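Haoran Jiang still carries a phone with a battery you can pull out

July 16, 2022

Haoran Jiang puts three phones on the café table before he has even ordered. One is the Praltley 2, which he has been using since March. Another is the phone he had before it, an Alusico with a spiderweb crack running out from the camera. The last is the one he really wants to talk about, a Luo prototype with no back cover, its battery sitting there in plain sight like a stick of gum.

"Go ahead, take it out," he says. I do. It pops free with a fingernail, the screen goes dark, and he grins like I've just done a card trick.

Jiang writes Rolenbridge, a newsletter on small phones, odd phones and phones you can fix yourself. It has a little over 1000 subscribers, and from the comments I'd guess most of them own a tiny screwdriver set. I've been one of them for years, so I came with a long list of questions and got through maybe half.

How it started

He grew up above a repair counter. His aunt ran it, and he was allowed to sort screws there after school as long as he didn't talk to the customers. "I talked to the customers," he says. "I wanted to know what they'd done to their phones. People will tell you anything. One man had dropped his in a pot of soup and was mostly upset about the soup."

The newsletter came later, when he was working a desk job and couldn't find a decent write-up of a phone he wanted to buy. The reviews all covered the camera and the screen. He wanted to know how the battery was held in. So he bought the phone, opened it over a weekend and wrote up what he found (glue, a lot of glue). He sent it to a few friends, and they sent it to their friends.

"I thought I'd do two or three of them," he says. "I had no plan at all. I still don't have much of one!"

The Luo rumor

Ask anyone who follows this corner of the phone world what they're waiting for and they'll say the Luo. Word has been going around since the spring that the company will bring back a battery door on its next compact model, and Jiang was among the first to write about it. The prototype on the table came from a reader who bought it in a box of parts. He won't say more than that.

Is it the real thing? He turns it over a couple of times before he answers.

"It's a real Luo board. I'm sure of that much. Whether this is the phone they're going to sell, I don't know, and I've tried to be careful about saying so. Companies build all kinds of things they never ship. This could be somebody's idea from two years ago that got voted down in a meeting."

He weighed it on his kitchen scale with the battery in and got 372 grams, then realized he'd left it sitting on its charging stand. He published the number anyway, with the correction underneath. It's still the most replied-to post he has ever sent, with 554 responses, and he read every one of them.

"A lot were jokes about the scale," he says. "But there were some wonderful ones too. A retired phone engineer wrote me four pages on battery contacts, why they used to be springs and why they got flatter. I learned more from that than from anything I'd read all year."

What he likes right now

I expected him to be gloomy about new phones, and he really isn't. He loves the Praltley. He loves that the buttons click, that the speaker comes out with two screws, and that the company put the repair guide up the same day the phone went on sale. The camera is only fair, he says, and video shot indoors at night looks like it was filmed through tea. He doesn't mind. He showed me pictures of his sister's dog for quite a while and they looked great to me.

The Alusico gets a more mixed report. "Beautiful screen, best I've ever owned. And then you try to replace it and you have to take out everything else first. The whole phone! I did it once, it took me an evening, and I had one screw left over. I never did find out where it went."

He'd like to see the big companies borrow more from the small ones. Pull tabs under the battery would be a start. So would standard screws, and a charging port that isn't soldered to the main board, because the port is what wears out first on nearly every phone he opens.
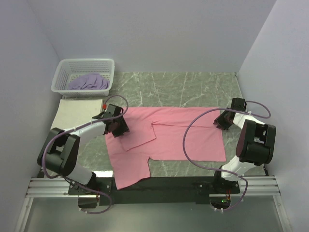 What comes next

Jiang is working on a long piece about charging ports, with parts from phones going back as far as his aunt's old stock will take him. She kept everything, he says, in cookie tins, with labels only she can read. He calls her most evenings to have one translated.

After that he wants to try a week on the smallest phone he can find that still runs maps. He has a candidate, and he's already worried about typing on it. Readers have been sending in advice, most of it about thumbs.

And the Luo? He'll keep asking. He has written to the company twice and received one polite reply thanking him for his interest in its tablets.

Before we leave I ask if I can put the battery back in myself. It takes me two tries to get it the right way around. The phone buzzes, the logo comes up, and Jiang leans over to watch it start, though he must have seen it a hundred times by now.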